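24 November 2025

Slept badly again and gave up at about five, so I made coffee and sat in the kitchen with the window cracked because the radiator in there only knows one setting. Still raining. It's been raining since I got back from Butmont and the gutter over the back door has a new drip that lands exactly where I step out with the recycling.

Okay, so the choir. I said yes. I know I wrote in October that I was done with joining things (I went back and looked, it's underlined) but Brodie Paewai called last night and he's very hard to say no to when he's excited. They've lost three altos since summer and the winter concert is coming and he wants me in the second row by the next rehearsal. I told him I haven't sung in front of people since high school. He said good, no bad habits. I have plenty of bad habits! I breathe in the middle of words. I go sharp when I'm nervous, and I can only really read music if I already know the tune.

He dropped the folder off this morning on his way to work, stuffed through the mail slot so hard that the corners are all bent. 60 pages. Seven pieces, one of them in Finnish, which I don't speak, obviously. Somebody before me has penciled the sounds over every line in tiny capitals and then, on the last page, just written HELP. I like her already, whoever she was.

I spent most of the morning at the piano trying to pick out the alto line with one finger. The piano needs tuning so badly that the D above middle C is really two notes having an argument. I called Salminen's and the woman there said they could come out in three weeks and it would be 124 dollars, more if the pins are loose. I said I'd think about it. Then I played the D again and called her back.

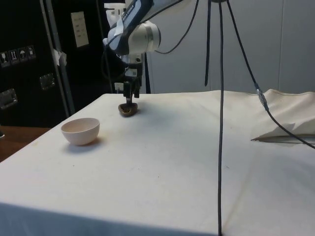

After lunch I walked down to Drorgate for the library books and got completely soaked – my good boots are sitting on newspaper in the hall now. The mystery I'd put on hold finally came in, and I read the first ten pages standing at the bus stop and already think it's the brother. It's always the brother with her. Also picked up a book on breathing for singers, from 1974 or thereabouts, with drawings of a man in very short shorts lying on the floor with a dictionary on his stomach. I tried it when I got home. I used the mystery, since the dictionary's holding up the lamp. I think you're supposed to make the book go up and down slowly, and mine sort of shuddered.

Called Mom. She's fine, her knee's fine, the neighbors are not fine because of the fence, and we did a good half hour on the fence. I told her about the choir and she went quiet and then sang me the whole first verse of the lullaby that's second in the folder. I had no idea she knew it. She says her aunt used to sing it while she was hanging up laundry, and she always skipped the sad verse. I found the sad verse in the folder afterward and yes, I'd skip it too. I wrote Mom's version in the margin so I don't lose it, and now my copy is as scribbled on as the rest of them.

Oskari Ahonen wrote back, finally! He's going to record himself reading the Finnish piece slowly so I can practice along on the bus. He says the penciled sounds are mostly right except for one word in the third line, where we'd been planning to sing something about a bucket. He wouldn't tell me what it's supposed to say until I've learned to say it. He also wants to know if I'm coming up for New Year's and I need to answer that properly and soon, the train gets silly expensive if I leave it. I want to go. I just don't want to change trains twice with the big suitcase, so maybe the small one and borrow a sweater when I get there.

Dinner was the end of the lentil soup, with too much pepper. I meant to do the ironing and did half a pillowcase.

Sang through the first piece twice before bed with the windows shut. The second time was better up to the bit where the altos have to come in alone, and then I lost my nerve and hummed it. The cat left the room both times, though she'd been asleep on the folder and I did have to pull it out from under her.

Tomorrow – mail the form for Flovia, buy pencils, ask Brodie what we're supposed to wear. If it's floor-length black I'm going to need to borrow something. And call about the gutter.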